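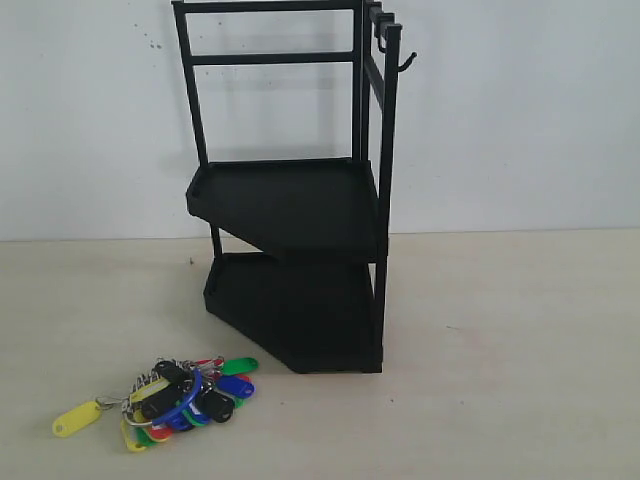
Fig. 1. Two-tier corner rack, black metal, five-sided trays with raised rim.

Small-Space Storage – Handout 4
Corners and what to put in them

Notes for the evening group. Bring this back next time, we use the table at the end again.

1. Why corners

Most rooms have four and people use one, maybe. Usually there's a door swing, a radiator or a heap of shoes in the way. Before buying anything, stand in the room and look at each corner from the doorway. Write down what's there now. Eoin Duggan's group did this in the Storkness flats and found 276 corners with nothing in them at all, mostly in bathrooms and hallways.

2. Shape of the tray

Three kinds you'll meet in shops:
Triangle – cheap, but the narrow points hold nothing. A bottle won't stand there.
Quarter round – nice in a bathroom, easy on hips.
Five-sided – the one in Fig. 1. Straight back edge, long diagonal across the front, shorter side edge. You keep more usable tray than with a triangle.

The diagonal is the side you walk past. Measure from the corner to the middle of the diagonal, not along the wall. Everybody measures along the wall.

3. Rims

Look at the rim in the figure, runs right round. Makes each tray a shallow dish. Good for: bottles, jars, small plant pots, anything that rolls. Bad for: wiping out crumbs, sliding boxes in and out. A box has to be lifted over. If you're storing boxes get a flat shelf insted.

With any rimmed tray in a bathroom – check for drain holes before you buy. No holes, water sits. Conall Scanlon's tip was a cut piece of drawer liner, swap it when it gets grubby.

4. The gap at the bottom

Lower tray in Fig. 1 is just off the floor, few centimeters. You won't get a vacuum head under that. Either lift the whole rack once a month or live with the dust. A damp cloth wrapped round a ruler works ok.

Heavy things go on the lower tray. Always. Tall ones on top, where nothing is above them – in this rack the upper tray has only the open frame over it.

5. The frame above

Posts carry on up past the top tray and there are two crossbars, like a short ladder. People forget this part. Uses we came up with in class:
hand towel over the lower bar
S-hooks for a brush, scissors, keys
a dish cloth (Ysaline Tanguy, kitchen corner)
Don't hang a full bag off it. Any light rack can tip if the weight is high and the trays are bare.

6. Floors and walls

Check with a level both ways. Old floors run downhill to the corner or away from it, either is a pain. Felt pads under the feet for wood floors, rubber for tile. Leave a finger's width off the wall if there's a baseboard, and see if it rocks before you load it.

Homework

Pick one corner at home. Fill in and bring:
Which room
Wall to wall, both sides, in inches
Corner to middle of diagonal
Height you can reach without stretching
Up to 12 things that would live there
Which 2 of those are heaviest

Sketch the tray on newspaper, cut it out, lay it on the floor for 6 days. If you keep stepping on it the rack is too big.

Reading: Morag Niven's sheet on hallways, teh green one, from the Lenihan room. Next handout is under-sink storage.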